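Last updated: Wednesday, November 14, 2018

Student project: arm must learn to take the potato from the board. How many episodes?

Gollel
Hello all. I am in the robotics club at my school and our group has the "vegetable table" task for the January demo. The arm should pick one thing from the cutting board and put it in the basket with the others. We teach by moving the arm ourselves and recording, then we train on it. Our teacher wants 1,000 episodes before we train anything. We have 653. I think this is too many already and we should train now, look where it fails, and record only those cases. My group is divided. What did your clubs do? 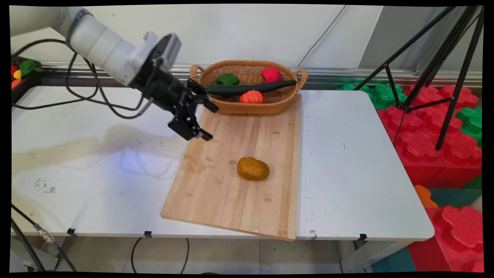
Hindier: I would listen to your teacher. Last year our team stopped at 50 because we were impatient, and the policy only knew one place on the board. We lost three weeks.

Gollel
But 50 and 653 are not the same situation. Also we change the start position of the potato every time, Somboon keeps a paper with a grid for this.

Pasari
I disagree with Hindier a little. The number is not so important if all episodes look alike. Do you also rotate the potato? When it lies along the fingers or across them, the grasp is a different problem. With the pepper you will not notice it, with a long shape you will.

Gollel
We rotate, but I must admit mostly in two directions. The wrist view is what I look at when I choose which episodes to delete.

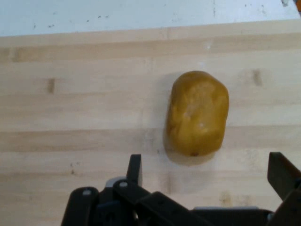 Posted by Nipon Onsri

I am the other half of this divided group, so let me give my side. The deleting is my problem with the plan. Gollel removes every episode where the first grasp is missed, and I want to keep the ones where the operator corrects it. Without them the arm has never seen how to recover. If we keep those we are much closer to the 1,000 and the teacher is satisfied too.

Hindier
Keep the corrections, but cut the part where the person stands and thinks. Long pauses taught our arm to wait over the board.

Pasari
I agree with this. And train one small model tonight, it costs you nothing. One team here recorded 3,000 and found at the end that the gripper values were saved wrong.

Gollel
OK, that scared me. I will check the gripper values first, then train on what we have. Nipon, please do not empty the trash folder, I want to put your corrections back.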